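The bag packing notes live in this folder now. I moved them out of the big shared notes file because I kept losing them, and Florence Simard kept asking me where they were. If you had the old link saved, it's dead, sorry!

# bullari-bag-packing

Hi, I'm Nathalie Boychuk and I look after this one. It's a collection of pictures and short notes on packing a school-size backpack: opening it, getting flat things in without bending them, closing it up again. The bag does most of the work of being interesting – straps and loose fabric never sit the same way twice, and I've grown pretty fond of that.

## What's in it

- 200 packing rounds, each with its own notes file
- 69 of those with longer notes, where I wrote down how the bag was lying at the start
- a plain list of the small things we pack (booklets, cards, little packets)

The starting layout is simple. Bag flat on its back in the middle of the cloth, front pocket facing up, small stuff laid out on the near side where you can see it.
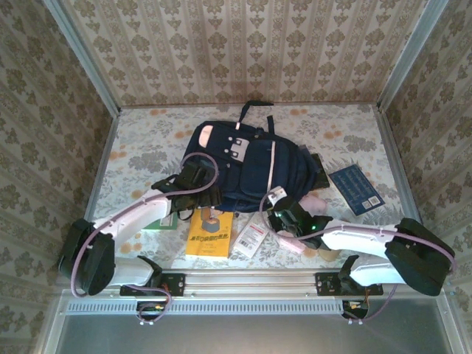
I like starting with the bag flat because then the zipper pocket is easy to get at, and you can tell right away if a strap is going to be a pain. Innes Leckie prefers it standing up. We tried his way for a while in April and the bag slumped over so often that I stopped writing it down (he still brings it up). Both versions are in the folder, but the standing ones are marked `upright` in the notes so you can skip them if you want.

## Packing order

You don't have to follow this to use the data, but most of the rounds do:

1. Straighten the straps. They can end up anywhere off to the side, just not under the bag.
2. Open the front pocket all the way. Half open is where booklets get their corners folded.
3. Flat things first, so paperbacks and cards.
4. Small packets next, on top of the flat things. Barcode side doesn't matter, even though an early version of these notes said it did.
5. Lift the fabric and let it settle before you close anything. Navy cloth hides its own folds really well, and a fold caught in a zipper costs you the whole round.
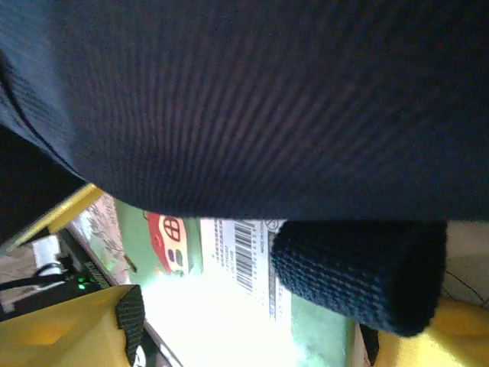 ## File layout

```
bullari-bag-packing/
 rounds/
 notes/
 items.csv
 CHANGES.md
```

`items.csv` has one line per thing we pack, with a short name and whether it bends. I was loose with the names early on, so "booklet" and "paperback" can be the same object. Tanner Beaudoin is cleaning that up and I'd wait for him before you build anything on that column.

## The cloths and wallpaper

People ask about the patterns more than anything else, so okay, a section! We cover the space with printed fabric and paper and I picked most of it myself. Flowers, leaves, fruit in thin gray outline, a beige damask I would happily put in my own hallway. Busy patterns make it harder to tell where a small card ends and the background starts, and I wanted that in there. Creases stay too. I ironed everything exactly once and then gave up, and I think the pictures look more like a real bedroom floor for it.
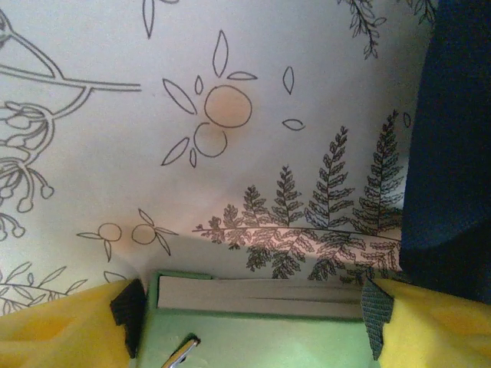 **Maintained by: Soft Goods Team, Pratine**

Questions go to me first, then Annick Gagnon if I'm out. Annick also keeps the spare bags, so ask her before you borrow one – we had 3 at last look and I'd like to keep it that way.

## Known problems

- Some notes say "left strap" when they mean left as the bag would be worn. I've fixed the ones I found.
- Dark fabric on dark fabric is hard to read, and a few rounds have a stretch where you mostly see cloth.
- Notes files are cut at 1,000 characters by the old export script. If one stops in the middle of a word, that's why, and the full text is in `notes/long/`.

## Still to do

- merge the Uvar rounds once Florence has renamed them
- add a second bag in a lighter color
- decide whether the `upright` rounds get their own folder (Innes says yes, I say later)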